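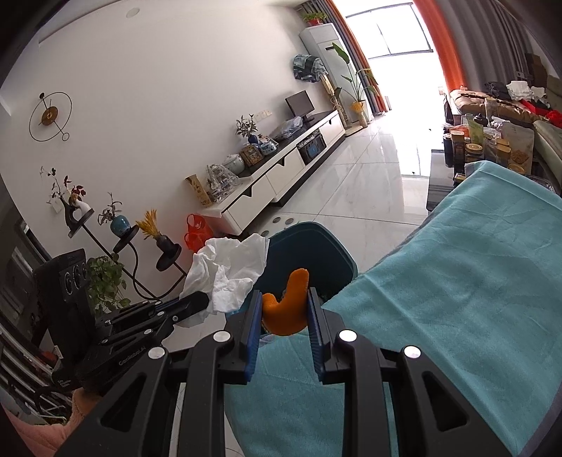 Orange piece in the fingers, bin behind.

2020-03-09

Lost most of the morning to the gripper. It closed on the orange piece fine and then would not let go. I pressed release, the log said open, and the fingers stayed where they were. Pressed it again and got fault 62, which the Cikex manual lists as "position not reached" and says nothing more about.

Cut the power and waited. The manual says the fingers go slack after 7 seconds. They did not, so I worked the piece out by hand – stupid, as it turned out, with my thumb between the pads when I turned the power back on. It closed. No cut, but the nail is sore and I had to stop for a while. New rule: plug out of the wall before any hand goes near the fingers, and it stays out until both hands are clear.

Went through the log after lunch. The first bad release is at cycle 1234 and there are more after it that I never noticed. Total is now 3415. I had the same trouble in July with the old Skoltura board and blamed the board, so I may owe it an apology.

Wrote to the parts place in Barkthorpe about a new motor cable. Until it comes, force limit stays at the lowest setting and no runs while I am out of the room. Thumb is going purple.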